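# Herora Teach Kit

A hand-guiding and remote teaching kit for small robot arms

Product code range: HT-10 (hand guiding only), HT-17 (hand guiding and remote control)

Page last revised 2 Nov 2021

The Herora Teach Kit lets an operator show a robot arm a job by doing it. You either take hold of the wrist and move the arm through the task, or you sit at a separate controller and drive it from there. The kit records the whole run, including what the gripper is doing, and stores it as a demonstration that can be replayed, edited or passed to a training program.

It is made by Zastlow for benches where the job changes often and writing a new program each time takes longer than the job is worth. Typical customers are college workshops, small packing lines and research groups collecting demonstrations in quantity.

## What is in the box

**HT-10**

- Wrist grip ring with two-stage enabling switch
- Recorder unit with power supply
- Foot pedal for marking the start and end of a demonstration
- Bench pendant with stop button
- Tesero software licence for one workstation
- Cable set and six reusable cable ties
- Printed setup guide

**HT-17**

Everything in the HT-10, plus:

- Rathore desk controller, left or right handed (please say which when ordering)
- Clamp bracket for the desk controller
- Second foot pedal, used as a clutch
- Longer link cable between controller and recorder

The arm, the gripper and the workstation are not included.

## Two ways of teaching

### By hand

Squeeze the grip ring to the first stage and the arm goes light enough to push about. Let go and it holds where it is. Squeeze too hard, past the second stage, and it also stops, so a startled operator does not send the arm across the bench. The gripper is worked with the thumb button on the ring: one press closes, one press opens, and a long press switches to slow closing for soft objects.

Hand guiding suits slow, careful jobs with a lot of contact, such as seating a part in a holder. Most people can produce a usable demonstration on their first day. The drawback is that your hand and forearm are in the way. If you are also recording from a camera, the footage will have a person in it, and a program trained on that footage may not do so well when the person is gone.

### By remote control

The Rathore desk controller is a small jointed arm with a handle on the end. Move the handle and the robot follows. The clutch pedal disconnects the two, so that you can bring your hand back to a comfortable position and carry on from there. Motion can be scaled down for fine work.

Remote teaching takes longer to learn. Allow a morning before you keep anything you record. It does leave the workspace clear of hands, and it is the better choice if you want many demonstrations of the same task with a camera running throughout.

Both methods write the same type of file, and you can mix them in one project. The software tags each run with the method used.

## Choosing a first task

We ship every kit with a set of starter task sheets, written by Przemysław Ziółkowski of our applications team. The first sheet is the one we suggest for all new operators, whatever the arm will be doing later. It needs two small bowls and something round that fits in the gripper. Pick the object up from one bowl, put it in the other, open the gripper and retreat.

It looks too simple to bother with, but it covers most of what goes wrong. The fingers have to come down either side of the object without catching the rim. If the bowl is only a little wider than the object, there is not much room for error in any direction. A round object will also roll or turn if one finger touches well before the other, and the recording will show exactly when.

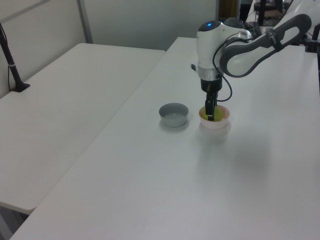 Come in from straight above where you can. A slanted approach is quicker to drive but the lower finger tends to meet the bowl first, and a light bowl will then slide along the table. Lift clear of the rim before you start to travel sideways. New operators nearly always cut this corner, and a model trained on their runs will cut it too.

Between runs, shift both bowls a little and swap which one holds the object. Do not mark their positions on the table with tape. If every demonstration begins from the same place, the arm learns the place and takes little notice of the object.

For a first set, record 30 good runs. Discard any run in which you had to stop and think for more than a moment, even if the object ended up in the right bowl. A run where the gripper misses, backs off and tries again cleanly is worth keeping. Mark it as a recovery in the software so that it can be included or left out later.

## Tesero software

Tesero runs on the workstation and does four jobs: recording, review, trimming and export.

**Recording.** Press the pedal to start, press it again to finish. Joint positions, wrist position, gripper opening and gripper command are saved together with the same clock. Up to two cameras can be recorded alongside.

**Review.** Each run is shown as a timeline with the gripper state as a coloured bar underneath. Click anywhere on the bar to jump to that point. You can rate a run as keep, discard or recovery with a single key, and add a short note.

**Trimming.** The pause at the start of a run, while the operator gets settled, can be cut off by hand or automatically. Automatic trimming leaves the original file untouched. We recommend checking the first few by eye - the default setting is fairly cautious, but a very slow approach can be mistaken for a pause.

**Export.** Runs can be exported as plain tables with the video in separate files, or as one bundled file per session. The layout of both is described in the manual and will not change within a major version.

Replay on the arm is possible from the review screen. It is always started from the bench pendant, never from the keyboard.

## Setting up the bench

Use a table that does not move when you lean on it. A light, plain top makes small objects easier to pick out on camera, though strong overhead lamps on a glossy surface will leave bright patches. Matt is better.

Fix the recorder unit to the underside of the table or to the rear edge. Route the link cable behind the arm and leave enough slack at the wrist for the last joint to turn through its full range. Too little slack will pull on the connector at the end of the turn. Too much will drop into the work. Drive the arm slowly through every extreme of the task with the cable in place before you tie anything down.

Camera stands should be clamped to something other than the table the robot is mounted on. If the two must share a table, check a recording for shake before you collect a full set.

Keep the desk controller where the operator can see the workspace directly. Working from a screen alone is supported, but depth is hard to judge and the first few days will be slower.

## Compatibility

The kit works with six- and seven-joint arms that offer a torque or impedance mode over a network connection. A list of tested arms is supplied with each quotation. If yours is not on it, send us the model and the controller version and we will tell you whether we can support it.

Grippers need to report their opening as well as accept a command. Two-finger electric grippers are the usual choice. Vacuum cups can be used with the HT-17, but the gripper bar in Tesero will show on and off only.

The grip ring fits between the last joint and the gripper and adds a short length to the tool. Remember to enter the new tool length and weight in the arm's own settings. An arm with the wrong weight set will drift up or sink when you squeeze the ring, and this is the most common support call we get.

## Safety

The Teach Kit does not replace the safety functions of your arm. The stop button on the pendant must be wired into the arm's protective stop input, and the kit will not record until it sees that circuit closed.

Carry out a risk assessment for the complete bench, including the gripper and whatever it is holding. Keep fingers away from the gripper during hand guiding. The thumb button is placed so that the guiding hand stays on the ring, but nothing prevents you reaching in with the other one.

Only one person should be in control at a time. With the HT-17, the desk controller and the grip ring cannot both be live. Changing from one to the other is done at the pendant.

## Known limits

- Very fast movements of the desk controller are smoothed, so the robot will lag behind a flick of the wrist.
- Force at the fingertips is not recorded unless your gripper reports it.
- The desk controller does not push back when the robot touches something. A version with force feedback is planned for January.
- Tesero does not train models. It produces the files you train from.

## Warranty and support

The kit carries a 2 year warranty covering all parts except pedals and cables, which are covered for one. Software updates are free for the same period.

Setup help by telephone or video call is included with both versions. On-site training can be added to an HT-17 order and is normally run over one day, with the starter tasks in the morning and your own job in the afternoon. Please have your parts to hand, and the arm already bolted down and powered.

## Ordering

Prices are given by quotation. When you write, please include:

- the make and model of your arm and gripper
- HT-10 or HT-17, and for the HT-17 the operator's preferred hand
- how many cameras you intend to record
- a sentence or two on the job you want to teach

Owners of an HT-10 can upgrade later. The recorder unit is the same in both kits, so only the controller, bracket, pedal and longer cable are sent out, along with a new licence key.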